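Demonstration Recording Rules (household robots)

Demonstration recording rules are the house rules people follow when they film everyday chores so that a robot can learn from them. I've been keeping this page going since the Wunstead meetup, and I still tinker with it most weeks, so please forgive the odd loose end!

Where the rules come from

There's no single rule book, at least not one that I've ever been handed. Most groups I talk to started from the Wunstead sheet (a two-page thing, 56 lines, very plain) and then bolted on their own bits. Borisura added a long part on kitchens. Vilard threw out half of it and wrote a new part on plants and pets, and that's the one I like best, so a lot of what follows leans on it.

The basic rules

Keep both hands in view from start to finish. If you have to reach for something far off, turn your whole head with the reach, slowly.

Do the chore the way you'd do it on any Wednesday evening. The Rodrigues notes are strict on this, and I'm with them! People tidy up their movements once they know a robot is going to copy them, and you end up with a strange, stiff sort of housework.

One chore per clip. Vilard caps a clip at 4 minutes and a set at 200 clips. My own last set stopped at 119 and I was very glad to stop.

Other people may be in the room, but they need to have said yes first, and faces stay out of the shot.

Labels

Each clip gets a short label made of a verb and a thing: "hold plate," "pick leaf," "wipe shelf." Write what the hands do and leave the reason out. I used to write lovely long labels (whole little stories, really) and had to redo every one of them in May.

Plant care

Plants are soft, every leaf is different, and they bend when you touch them, which makes them a favorite test for any gripper. The Vilard rules ask for a dish under the pot, handling the dish by its rim with two hands, and fingertips for small bits of leaf.

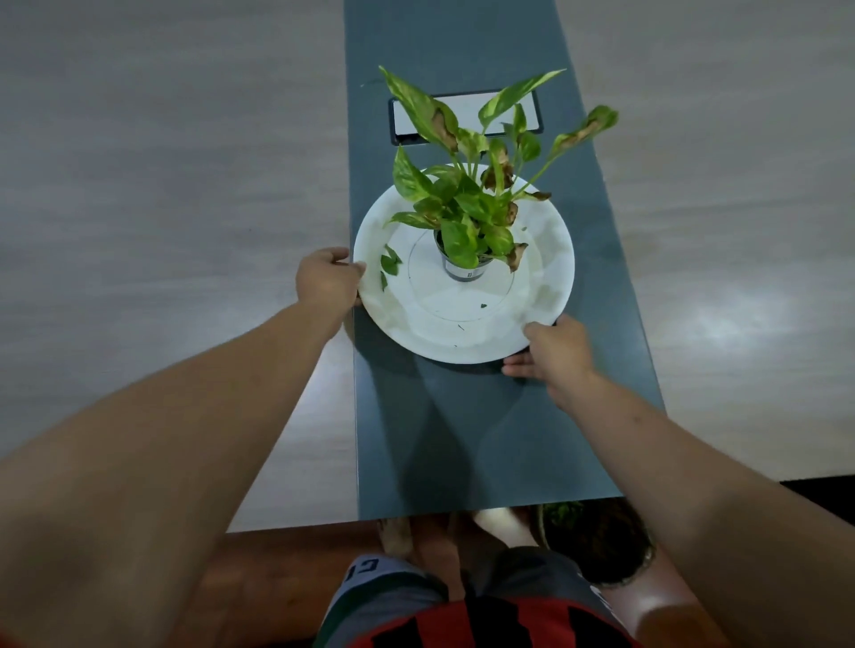
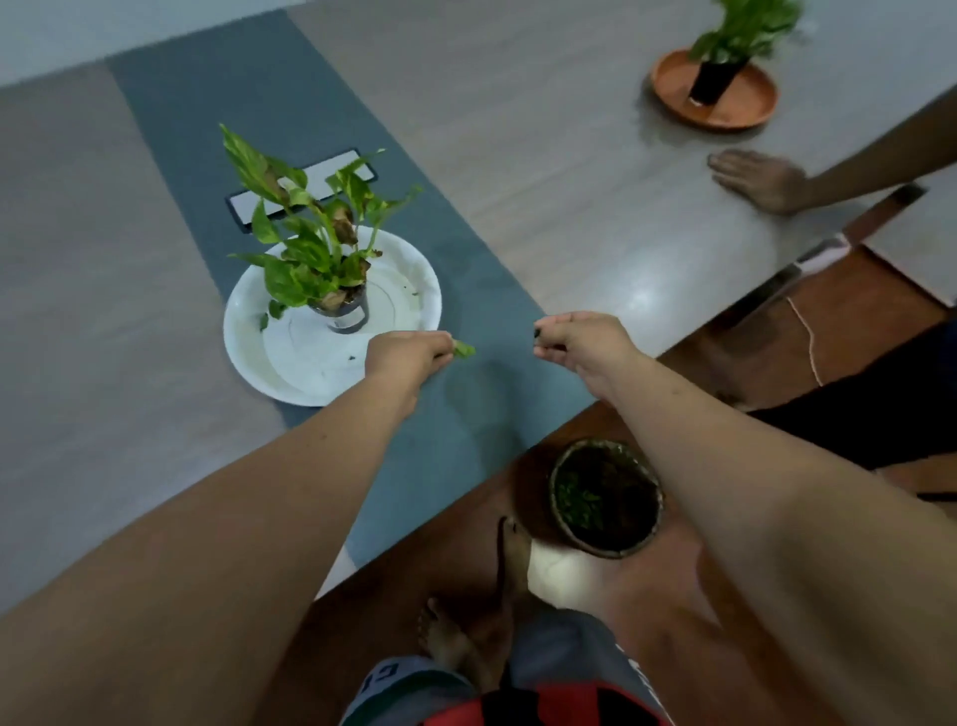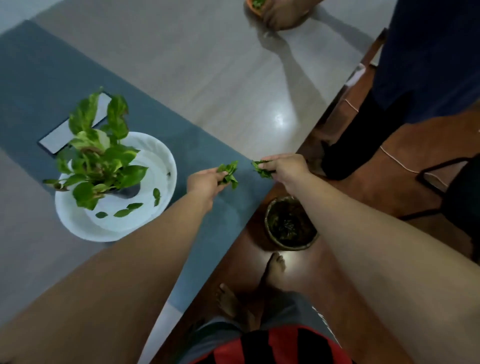

Potted pothos, one chore: both hands on the plate in the first view, small pieces held in the fingers in the second, a bunch of leaves in each hand in the third.

Open arguments

Sleeves are the big one. Borisura wants them rolled up past the elbow and Vilard doesn't care, and I go back and forth. There's also a long-running grumble over whether a dropped item spoils a clip. I say keep it and label the drop, because a robot in a real home is going to drop things too and somebody has to show it how to pick them up again.

See also: clip labels; consent forms; soft object handling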